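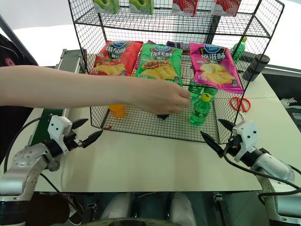 How do you keep chip bags standing up on a two-tier wire rack without them sliding forward every time someone takes one?

Put them on the lower level, lean them against the back mesh, and stand something heavy in front of them. Full soda bottles work well. The bags settle back against the wire and stay put until the bottles are moved.

252 views · 11 replies · Share

senga_munro
I asked the question at the top, and the answer is from abbas_f, who got to it fast. Adding more detail now that I have time to type. The rack is the small black Skilline, square mesh, one shelf up and one down. It sits on a white table in our break room. Big chip bags on the bottom, boxed snacks up top, green soda bottles on the lower level on the right. It looks fine when I load it in the morning. By 3 p.m. somebody has pulled a bag and the next one is lying on its face. I would like to fix this without buying another rack.

abbas_f
The bottles are doing half the job where they are. Yours are all over on the right, so the bags on the left have nothing holding them. Move one bottle to the middle. If you have three bottles and three bags, that is one per bag.

nadiia.h
I don't agree with the bottles in front. People have to lift a bottle out to get the chips, then they put the bottle down on the table and leave it there. We had that at our place for months. Bags in front, bottles behind, and the bottles never get moved unless somebody wants one.

abbas_f
Then the bags have nothing in front of them and you are back to the original problem.

nadiia.h
They have the front mesh. That rack has a mesh panel across the front. A bag can only go as far as the wire.

senga_munro
It does have the panel. The bags still buckle behind it. They don't fall out, they fold in the middle and then slump sideways. The pink one slumps most and it has the most space around it.

ustyna_l
Space is the cause. A chip bag is mostly air and it will take whatever room you give it. Push the bags together so they overlap a little at the edges, the way your green one overlaps the red one. Those two look steady to me. The pink one is off by itself. Slide it left and I think it would stop.

There is also something purple behind there, between the green and the pink. What is it? If it's lower than the bags it could be pushing one of them forward.

senga_munro
The purple one is a package that got put away in the wrong spot. I'll take it out.

Ruppert_A
I stock snacks for a small office and used to do two floors in the old Mandar building. A few things I do:

Order matters if people have favorites. Red, green and pink bags next to each other are easy to tell apart, so whoever wants tomato goes straight to tomato and doesn't dig. Don't put two reds side by side. Put the one that goes fastest closest to the open side.

Don't stack a second row of bags in front of the first. It looks full and everything at the back gets crushed and goes past date.

Turn the bags so the logo faces out. It takes a minute and people rummage less.

abbas_f
How many bags does your rack hold?

Ruppert_A
Mine is a different rack, a Hiebert, deeper than that one. Four across on the bottom if I squeeze. I wouldn't go past three on the Skilline with bottles in there too.

nadiia.h
What about the boxes on top? I would put the chips up there, they weigh nothing, and the boxes on the bottom. Boxes stand up by themselves. You'd have no slumping problem with boxes.

senga_munro
I tried that the first week. The top shelf has nothing to lean on, so the chips were on the floor by lunch. The boxes stay where you put them up there. Greens on the left and strawberry on the right.

ustyna_l
Boxes on top is right. I would only add that if anything heavy goes up there the shelf will bow. We have the same rack at home in the pantry (the house is from 1838 and nothing in that pantry is level) and I put jars on the top shelf. It bent. Small boxes of cookies are no trouble. I keep Bresudetti crackers up there and a few boxes of tea.

abbas_f
Back to the bottles. What size are they? If they are the 500 ml ones they are light enough that a bag can shove them when somebody pulls from behind. The 600 ml ones have a wider base and stay put better.

senga_munro
I would have to check the label. They do slide a bit on the wire. The feet of the bottle catch in the squares and then it tips.

Ruppert_A
Cut a piece of shelf liner to fit the bottom. The ribbed kind, clear or black. Bottles stand flat on it and crumbs don't go through onto the table. Wipe it down when you restock. I replace mine every February when I do the whole cupboard.

nadiia.h
Liner I agree with. I still think bottles belong behind.

abbas_f
Noted.

ustyna_l
You could also use a bookend. A plain metal one, stood on the liner with the bag leaning on it. It holds the end bag up when the others are gone, and that is when they fall anyway. With three bags in they prop each other. With one left there is nothing.

senga_munro
I have two bookends in the supply closet. I'll try it.

senga_munro
Update after a few days. Liner is in. Purple pack is out. I moved the pink bag over against the green one and put a bookend on the outside of it. One bottle in the middle, two on the right. Nothing has fallen over except once, when somebody took the green bag out of the middle and put it back upside down. I tried Nadiia's way for one day, bottles behind, and the soda didn't get touched at all. I don't know if that counts for or against.

nadiia.h
For. You saved on soda.

Ruppert_A
If they don't see it they don't drink it, and then you are the one carrying old bottles out to the bin. I'd keep them in front.

abbas_f
Same. Glad the middle one helped. If you get a second rack later, put it on a separate table and leave a gap so people can stand at both.

senga_munro
No second rack planned. Thanks, everyone. Leaving this open in case anyone else has the same one.

Share · 11 replies · Save thread

We use cookies to keep you signed in and to count visits. Accept · Settings

Contact · Forum rules · Copyright the forum and its posters · Back to top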